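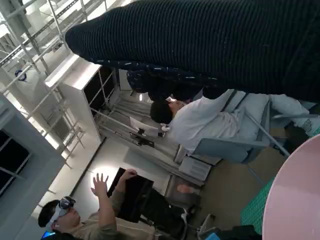 Why is it hard to stop playing a game?

You say to yourself, "One more round." Then you play one more, and after this one more again. Your soup is on the table and your mother has called you already. Are you lazy? Are you bad? No. Many games are built so that stopping feels difficult, and your brain is only doing its normal work.

What happens in the brain

In your brain there is a substance with the name dopamine (say: DOH-pa-meen). It helps your brain to notice good things and to want them again. When you expect a prize, dopamine is already at work, before you have the prize in your hand.

Let us take a game which we will call Tomard. In Tomard you open treasure boxes. Most boxes have only a few coins in them. But sometimes there is a golden dragon! You never know which box it is, so you want to open the next one. If there was a dragon in every box, you would soon find it boring.

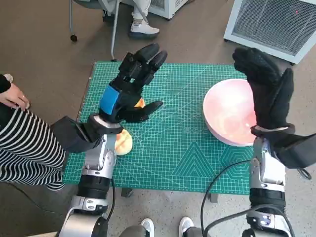 Surprises are strong, and there are other tricks too. Maybe you know some of them.

The daily gift. You get a present if you come each day. If you miss one day, the counter goes back to zero. Imagine you have 593 days on your counter. It would hurt to lose them, even if the gifts are small!

The almost. You needed 2,000 points and you got a little less. Almost winning makes people want to try again, sometimes more than real winning.

No end. A book has a last page. Some games have no last page, so you have to choose the end by yourself. 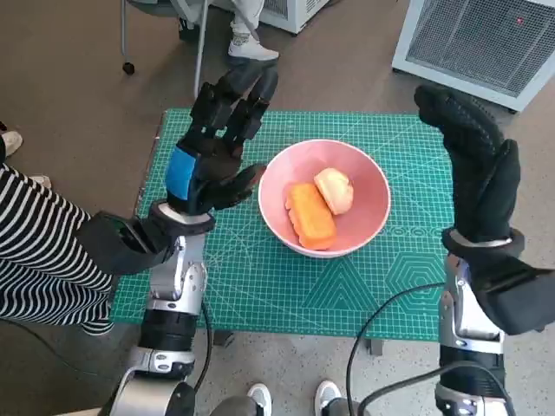
Is playing bad, then? Playing is good for you, and many games teach you to plan and to work with friends. It becomes a problem when you sleep too little, when you are angry each time you must stop, or when you do not like other things anymore.

What you can try

Choose the end before you start. Say it aloud: "I play 4 rounds" or "I play 20 minutes." Put a kitchen timer in another room, so you must stand up to turn it off.

Switch off the messages from the game. An adult can help you to find the right button.
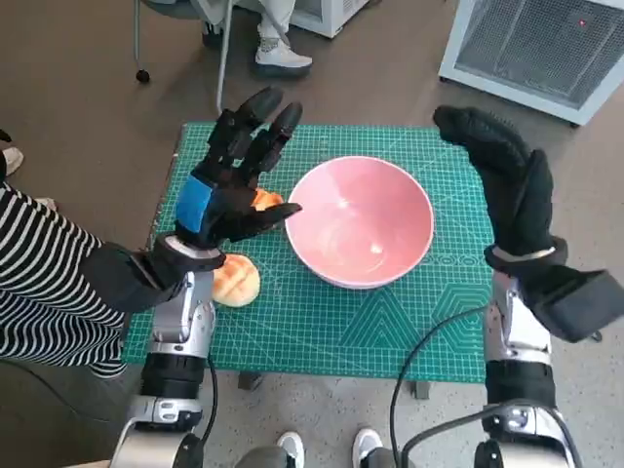

Plan something nice for after. It is easier to stop when you go to something, for example to a ball outside or to a friend who waits for you.

And if you forget your plan one evening, try again the next day. A new habit needs time. Adults have the same trouble with their phones, you can ask them about it.

Word list

Habit: something you do often, almost without thinking.
Dopamine: a substance in the brain which has to do with wanting and learning.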